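Hi Idalina,

April update on the phone loan scheme at Hutside, as promised. It's been a good month, if a messy one! We had 57 people sign up for a phone and 55 have now picked theirs up. The other 2 moved over to Sovside before we got to them, so I've passed their forms along and they should hear from the team there.

The Wednesday drop-in is where most of the work happens. People come in wanting to call the clinic or fill out a rent form, and we end up spending nearly an hour on passwords (so many passwords). I'd like to add a second helper for the evening slot - I can cover it from what's left in the printing line if you're okay with me moving that over.

Geda agreed to keep the SIM plan at the same price through summer, which I was very happy about. Matos still hasn't sent the corrected invoice for the chargers. I've called them 4 times and I'll keep calling. Please don't pay the old one, it has the delivery fee on it twice.

Still to do: the Portuguese version of the loan agreement, and a better plan for when a phone gets lost.

Phones, both pictures:
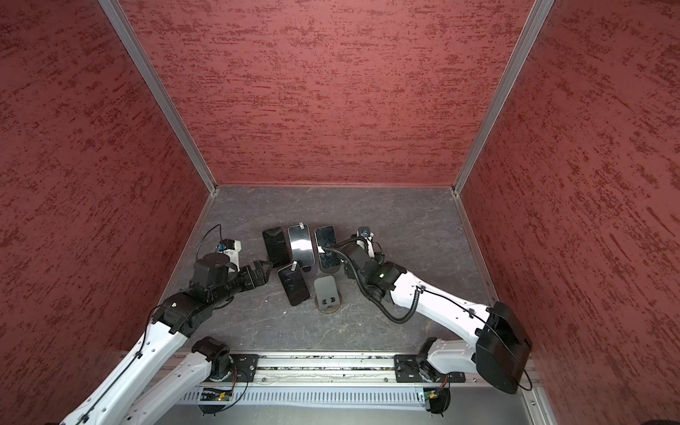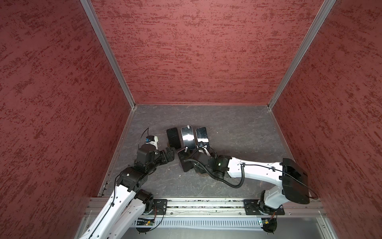 Siham Tahiri wrote back on the draft that the evening helper is fine with her, but she wants the lost-phone plan in writing before any more loans go out.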